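4. Letterforms Under Reduction

4.1 Background

Most advice on choosing type for small sizes is built on the printed page. The usual recommendations are a large x-height, open counters, low contrast between thick and thin strokes, and generous spacing. These recommendations have carried over to labels, wayfinding panels and screens with few changes. In the earlier sections we argued that they treat the typeface as a single unit, when readers in fact run into trouble with a handful of letters. A face can be comfortable overall and still fail at the lower case e, a and s, because those are the letters whose apertures close first.

By aperture we mean the opening between the inside of a letter and the space around it, as at the end of the bowl of a c. An aperture is closed when its terminals turn back toward each other and open when they stop short. The two conditions are not tied to a period or a classification. Several old style faces have open apertures, and many of the early grotesques have nearly closed ones. For this reason we sorted our samples by measured aperture and ignored the categories used by the foundries.

4.2 Typefaces and samples

Three typefaces were used. Miririne is a low-contrast serif with a sloped axis and a moderate x-height. Vokholm is a sans serif with horizontal terminals and tight apertures. Claleck is a sans serif drawn on similar proportions to Vokholm but with its terminals cut back, so that the c, e and s are noticeably more open. The last two were chosen as a pair. They have almost the same stem weight and set width, and a paragraph set in one occupies nearly the same area as a paragraph set in the other.

All three were used in the regular weight only. Bold and light weights were left out because changes in stem weight also change the counters, and we had no means of separating the two effects. Italics were left out as well. Kerning was left on and no tracking was applied. Figures were set as lining figures in all samples, including those in Miririne, where the default is old style.

The text for the samples came from a set of 700 short words, each four to seven letters long. Proper nouns, plurals and words with a capital in the middle were removed. We also removed words containing a double l or a double i, which cause problems of their own and would have hidden the effect we were looking for. From the remainder we drew separate lists for each typeface, matched for word length and for the number of letters with an aperture.

Samples were printed on uncoated stock with a laser printer and then reproduced in 3 stages of reduction. The first stage was the original setting. In the second, the printed sheet was reduced and printed again. In the third, the second sheet was reduced by the same ratio. Rough edges and filled corners built up with each stage, much as they do when a label is copied from an earlier label instead of from the artwork. We kept this loss of quality in the samples on purpose. A clean digital reduction would have given sharper letters than those found on most of the items that prompted this work.

4.3 Reading task

Twenty-five readers took part. All reported normal or corrected vision, and none had formal training in type or graphic design. Each reader sat at a table with an even white surface under fixed overhead lighting, and cards were presented one at a time on a stand at a marked distance. The reader read the word aloud and the card was replaced. No time limit was set, but readers were asked to give their first reading and to leave corrections out.

Cards were shuffled within each stage, and the stages were always presented from smallest to largest. Presenting them in the other order would have let readers learn the shapes at a comfortable size and carry that knowledge down. A short rest was given between stages. Readers were told that the words were ordinary English words, and they were not told how many typefaces were involved.

Answers were written down in full, including wrong ones. The wrong answers turned out to be more useful than the totals, since they show which letter was taken for which. An answer was counted as an aperture error if the word given differed from the word shown in one letter only and if both letters belonged to the group a, c, e, o, s. Other errors were grouped together and are reported separately.
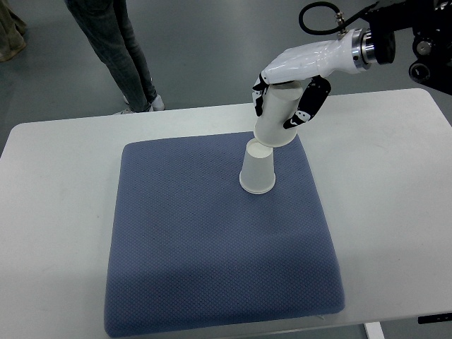 Figure 3. White paper cup held upside down over a second inverted cup on a blue-gray cushion.

4.4 Results

At the original size the three typefaces performed almost alike. Readers made few errors, and those they made were spread over the whole alphabet. No letter stood out. This matches the common experience that nearly any competent text face can be read at a normal size.

At the second stage the typefaces began to separate. Vokholm produced more aperture errors than the other two, mostly e read as o and c read as o. Claleck produced very few of these. Its other errors were a little higher than Vokholm's, and they involved r and n placed together, which some readers took for m. We had not expected this. The cut-back terminal of the r in Claleck leaves its arm short, and when the edges fill in, the arm joins the stem that follows.

At the third stage the difference between Vokholm and Claleck was plain for every letter in the aperture group. Miririne fell between them. Its e held up well in spite of a small eye, and we believe that the sloped axis helps here. The thick part of the stroke sits low on the left, which leaves the opening on the right clear even when the crossbar has thickened. Its a did badly. The upper bowl closed in most samples, and readers gave o or s in its place.

The serifs in Miririne had little effect in either direction. We had thought that they might merge at the baseline and make neighboring letters harder to tell apart, as reported for some narrower faces. This happened in a few words with adjacent i and n but was too rare to change the overall order.

4.5 Comparison with the Van Hecke scale

The Van Hecke scale rates a typeface by dividing the aperture of the lower case e by its x-height. It is quick to work out and needs only one letter. On this scale Claleck ranks first, Miririne second and Vokholm third, the same order that we found for total aperture errors at the final stage.

The agreement should be read with care. The scale gives Miririne a rating close to that of Claleck, and for the letter e the rating is fair. It says nothing about the a, where Miririne was the weakest of the three. A designer who relied on the scale alone would have no warning of this. We repeated the calculation using the mean aperture of c, e, s and the upper part of a, and the resulting values placed Miririne nearer to Vokholm. The revised measure takes longer, but all of the letters it needs can be taken from a single line of a specimen sheet.

A second weakness is that the scale takes no account of weight. Two faces can have the same aperture on paper and behave differently once ink spread is added, because heavier terminals have less distance to travel before they meet. As all of our samples were in the regular weight, we cannot say how large this effect is.

4.6 Limits of the study

The reading task used single words without context. On a real label the reader has other clues, such as the shape of the package and the words on either side, and many of the errors recorded here would be corrected without the reader noticing. The results apply most directly to text with no such support: part numbers, surnames on a list, street names.

Only one paper stock was used. Coated stock would be expected to hold the apertures open longer, and a soft board would close them sooner. The distance and the lighting were also fixed, and both were more favorable than those in a hallway or a storeroom.

Finally, the two sans serifs are close in proportion but they are separate designs, and differences other than aperture remain between them. The most obvious is the r already mentioned. A stricter test would take one typeface and alter the terminals alone, leaving everything else in place. We have drawn a trial version of Vokholm in this way, with the terminals of c, e and s shortened in equal steps, and the spacing of that version is still being adjusted.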